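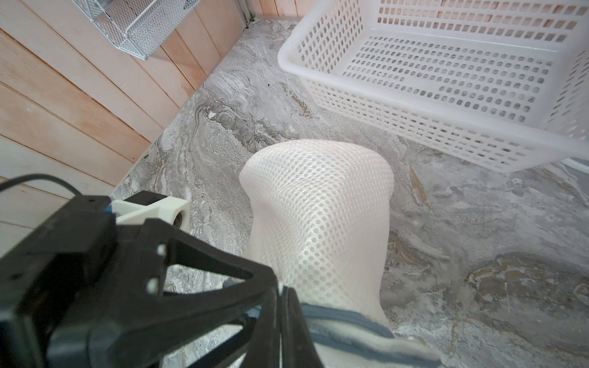
A gripper reaches toward a mesh bag on the tiled floor, with a perforated plastic basket standing behind it. Open day at Ludodau, June.

Public demonstrations of household robots have followed the same pattern for years. A machine waves, pours a drink into a cup placed exactly where it expects one, and receives applause. Visitors leave impressed and no better informed. The open day held by Ludodau in June departed from that pattern, and it is our view that other developers should be asked to do the same.

The session we attended lasted 90 minutes and was given over almost entirely to laundry. The task was to take hold of a zippered mesh bag standing on the floor and place it in a basket. Few people would pay to watch a person do this. Yet a net bag is a hard object for a machine. It bulges, it folds over at the top, and it has no fixed shape from which a grip can be planned. Ludodau chose it for that reason and said so at the start.

The company also published its results at the door. Of 60 attempts made that week, 16 had ended with the bag dropped or missed, and the sheet listed each one. During our own session the arm let go of the bag twice. The staff did not reset the room or change the subject. They stated what they believed had gone wrong and began again.

We regard this as the proper use of an open day. Care providers and housing associations are already being offered equipment of this kind, and those who sign the contracts are seldom engineers. They need to see the ordinary task, at its ordinary speed, with its failures left in. A polished film cannot give them that.

Two reservations should be recorded. The first concerns numbers. Each group was limited to 20 visitors, and places went mainly to firms already in the trade, Rellex and Edet among them. People who do laundry for a living, or who can no longer do their own, were hardly represented. Their questions would have been different and probably harder.

The second concerns comparison. Drondora held a similar event in the spring, using folded towels on a table. Both companies spoke of success rates, but a towel on a table and a net bag on a floor are different problems, and the two figures cannot be set side by side. A short list of shared household tasks, agreed among developers and open to inspection, would serve buyers far better than either number alone.

Ludodau has told visitors that a second open day is planned – this time with part of the booking list reserved for the general public. We welcome that decision and ask that the results sheet be posted at the door again.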